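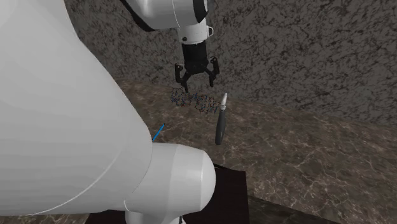

Canus Trial Notebook, Letter Size

If you've ever stood up in a courtroom with a three-ring binder that popped open at exactly the wrong moment, you'll understand why we got so excited about this one. The Canus is a post-bound notebook for witness outlines, exhibits and motions, and it holds 960 pages without bulging. It lies flat at page one, it lies flat at the last page, and it stays where you put it on a lectern!

Siham Jaber tried hers out during a September grand jury matter and came back asking for a second one, for the document index. She had 43 exhibits in it by then, each behind its own tab, and she could still turn to any of them with one hand while holding a pen in the other (we made her show us).

The cover is stiff black cloth over board. It does pick up lint. The spine window takes a plain paper label, so you can print the caption of the case and slide it in, then pull it out again when things settle and the notebook moves on to the next file.

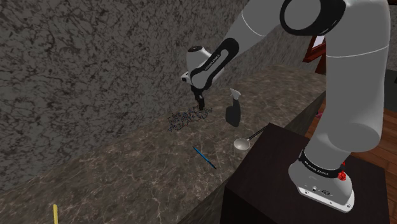
The tabs deserve their own paragraph. They're sewn to the divider sheets, they run down the long side, and you can write on them with an ordinary ballpoint and erase pencil from them many times over. The set comes numbered 1 to 100, plus a few blanks for the exhibits that show up the night before. Marianna Olszewski uses the blanks for privilege logs and subpoena returns, and we've started doing the same.

Opening the posts takes a coin or a small flat screwdriver. Give it a quarter turn, lift the bar, add your pages, close it up. You do have to punch the paper first, and the hole spacing is the standard US three-hole, so your office punch will work.

What's in the package
Notebook with fixed posts
Numbered divider set, 1 to 100, with blanks
Two clear pockets for oversize exhibits and discs
Spine labels, 19 to a sheet
Spare post screws

Details
Capacity: 960 pages, printed on both sides of 20 lb paper
Page size: 8.5 x 11 in.
Cover: black cloth over board
Closure: elastic band, replaceable

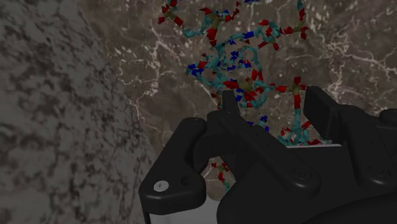

Black gripper with a colorful structure beyond

Does it fit a legal-size page?
No, but the Bollmont does, and it takes the same tabs. Legal-size pages folded up at the bottom will go in the Canus if you don't have too many of them.

Can I get more dividers later?
Yes. They're sold in sets of the same numbers, and the blanks come separately. Ask for Ferhat Soylu if you need letters in place of numbers, as he keeps those in the back.

Will the pages tear at the holes?
The first and last sheets get the most wear. We put reinforcement rings on those and leave the rest alone.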